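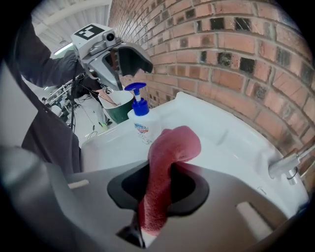
手持夹爪示教擦洗台盆，海绵总夹歪，轨迹也断，怎么办？

提问者：Likel
发布于 2025年7月7日
分类：机器人 / 示教与遥操作

我们在做一组卫生间清洁的示教数据，任务是用海绵擦洗台盆内壁，然后把海绵放回台面。双手各拿一个手持夹爪，夹爪上贴了标记块用来定位，夹爪自带广角相机，另外还有一路头部视角。没有用主从臂，全靠人拿着夹爪做。

目前录了106条，检查后能用的不到一半。问题主要有两个：

一是海绵。夹住之后一碰盆壁就弯，擦两下角度就变了，每条的夹持姿态都不一样。训练出来的策略在机械臂上跑，经常是海绵顶端贴到盆了，夹爪还在往下压。

二是定位。擦盆底靠自己这一侧的时候手要往回翻，标记块就转过去了，头部相机看不到，轨迹会断一截，长的断23帧。插值补过，补出来的那段回放时夹爪会从盆沿里穿过去。

我试过放慢动作，断的地方没少，每条反而更长了。也考虑过改成遥操作，直接在机械臂上录，但是我们的遥操作没有力反馈，同事试了几次，压盆底压得很重，不敢继续。

想问：
1. 海绵这种软的东西，示教时夹持姿态要不要固定？怎么固定？
2. 标记被挡的那几段，是补还是扔？
3. 这个任务值不值得换遥操作？

3个回答

回答一（已采纳）
Tegwen Hopkin

做过类似的，擦的是厨房水槽，情况差不多。按你的顺序说。

海绵的姿态要固定，但是别靠手感。我们的做法是在每条开始前把海绵放在同一个位置，长边朝同一个方向，夹的时候只夹下面三分之一，上面留出来擦。夹得太靠上，接触面太小；夹得太靠下，海绵弯得厉害，你说的“顶端贴到盆了还往下压”多半是这个原因。操作员之间一定要统一，我们之前两个人各录各的，一个横夹一个竖夹，混在一起训练，策略到了抓取那一步就犹豫，来回晃。

另外夹爪开合的数值要看一下。海绵是软的，人会下意识越捏越紧，录下来的开合宽度从头到尾一直在变。部署到机械臂上，夹爪照着这个宽度走，前半段可能就松了。建议擦之前先夹到位，停一下，擦的过程中手指不动。

标记被挡的段，短的可以补，你那个23帧的我会扔。穿过盆沿已经说明补出来的是错的，留着会把策略带坏。我们的标准是连续丢8帧以上整条不要，这个数是按我们的帧率定的，你要自己换算。

比补更有用的是改站位和改动作。我现在给操作员的流程是这样的：

第1步：站正对台盆，两脚位置在地上贴胶带。头低下来，保证两个夹爪都在头部画面里，再开始录。

第2步：两只手先伸到台面前沿上方，停住，让两边的标记都被识别到。这一步不碰任何东西。

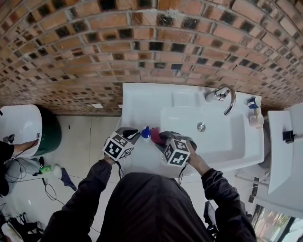
第3步：右手夹海绵，抬起来，移到盆的上方。左手留在外侧，不要从右手上面跨过去。两只手交叉是丢标记最多的地方，比翻腕还多。

第4步：从远端往近端擦，一次一道，擦到近侧内壁之前停。近侧那一块单独录成另一个任务，人站到侧面去录，手腕就不用翻。

第5步：海绵放回台面，松开，两只手退回第2步的位置再停录。

线也要管。夹爪的线最好在手腕上绕一圈用魔术贴扎住，垂下来会刮到台面上的瓶子。瓶子一倒，这条就废了。

遥操作的事，没有力反馈的话我不建议。擦洗是接触任务，手持夹爪的好处就是人能感觉到压了多重，手上自然会收。这个力虽然没有录进去，但位置轨迹是合理的。部署时在机械臂那边加柔顺控制，法向设软一点，不要用纯位置控制。

提问者追问：近侧单独录的话，两个任务之间怎么接？

Tegwen Hopkin 回复：我们没有接，分两次跑，中间机械臂回到初始位。想连起来就要录过渡动作，我没录过，说不好。

回答二
Dilwyn Probert

补充一点。楼上说整条不要，我觉得有点浪费。可以按段切，丢标记的那段去掉，前后两段分别当成独立样本。不过要看你的训练代码支不支持从中间开始的轨迹。我们四月份换过一次数据格式，换之前不支持，切完的数据全读不进去，查了两天。

还有光滑的白色台盆会反光，有时候不是挡住了，是曝光变了，标记的白边和盆糊在一起，检测不出来。你把断掉的那几帧导出来看一眼就知道是哪种。如果是曝光的问题，把相机曝光锁死，灯固定开着，窗帘拉上。有窗户的房间上午和下午录出来差别很大。

数量上，106条如果清理完只剩一半，我会先补到100条干净的再训练，现在调参数意义不大。

回答三
Esico

换个硬一点的海绵试试，或者里面插一块塑料片。我们用过，不弯了。

评论（2）

Likel：插塑料片会不会刮盆？
Esico：没注意，我们擦的是桌子。

提问者更新

导出来看了，两种情况都有，大部分是左手跨过去挡的，少数是反光。曝光已经锁了，站位按胶带贴好了，近侧内壁先不录。旧数据按连续丢帧筛了一遍，剩下的重录。海绵改成夹下面三分之一，试录了几条，开合宽度的曲线比之前平。先采纳回答一，等训练完再来补结果。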